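Rakurport Tabletop Kitchen Arm: product page

Sold and supported by Ativen, Akesham

We get asked more or less every week whether a machine can clear up a kitchen yet, and since you have very likely landed on this page with the same question, I'll try to give you a proper answer before we get to the ordering details. The short version is that it can do some of the jobs, on a table, with things it has met before, and a good deal more slowly than you would. The long version is the rest of the page, so do put the kettle on.

The Rakurport is a single arm with a two-fingered gripper, sold with a table and a set of kitchen pieces to practise on. We supply it to colleges, to small workshops and care kitchens that are curious about what might be coming, and now and then to a very patient private buyer. It will not cook your tea. What it will do is pick things up, carry them a short way and put them down again, and you would be surprised how much of keeping house is exactly that!

What it manages well

Bowls and cups are the happy part of the story. A rim gives the fingers something to close on, and small light bowls are where we tell every new owner to begin. Toy fruit is good practice too, the rounder the better. Teresa Domański, who put together our practice exercises, starts people on a single piece of fruit and a single bowl, and only lets them add more once they've stopped holding their breath.

Colanders and wide plates take longer to get right. They are broad and shallow, the fingers only open so far, and the arm has to come at the edge from a sensible angle or it simply pushes the thing along the table. We have spent more afternoons on colanders than I care to admit (Teresa has a drawer of them).
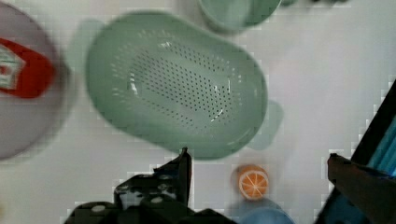 What it still finds hard

Clutter, mostly. Give it one object on a bare table and it looks very clever indeed. Give it a plate with a bottle lying on it, and a pan with a spatula across the top, and it has to work out which thing to shift first, which you and I do without a thought. In our own trials at Akesham we set out 22 ordinary tidying jobs, and the arm finished 17 of them without anyone stepping in. The ones it missed nearly all involved something resting on something else.

Toaster ovens deserve a word of their own, as so many of you write in about them. Opening a door by its handle is a lovely thing to watch when it goes well, but the oven must stay put, and the handle has to be within comfortable reach. Please practise with it cold and unplugged. The Rakurport is not meant for hot food, sharp knives or running water, and I'm afraid the guarantee won't cover you if you try.
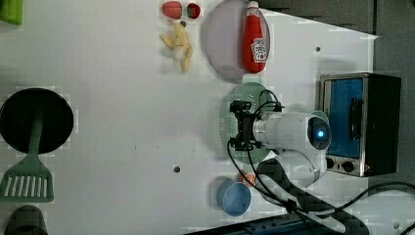
Laying out your table matters more than people expect. Leave a hand's width between pieces to begin with, keep the cables clear of the places where the arm turns, and choose a plain top if you have one. Weronika Adamczyk, who looks after our customers once the boxes have arrived, will happily go through a photograph of your table and tell you what to move. She is kind about it, too.

Is it worth having yet?

For saving time in your own kitchen, no, and I would sooner say so here than have you send it back. A person clears the same table in a minute or two, chatting all the while. For teaching, for trying things out, or for finding out which of your own chores a machine might take on one day, I think it earns its place, and the people who bought the first batch seem to agree, judging by how many have come back for extra pieces.

What comes in the box

The arm, with gripper fitted
Tabletop and clamps
Power supply and cables
Domański exercise book, with 17 graded tasks
Starter set of kitchen pieces

Delivery and ordering

Orders placed in April 2023 will go out in May. The packed weight is around 527 newtons, as the carrier's form insists on putting it, so please have a second person at the door. Spare fingers and extra kitchen pieces can be added to any order, and Weronika can arrange a visit to Akesham if you'd like to try the arm first. Bring something from your own cupboard for it to have a go at, as long as you don't mind it being dropped.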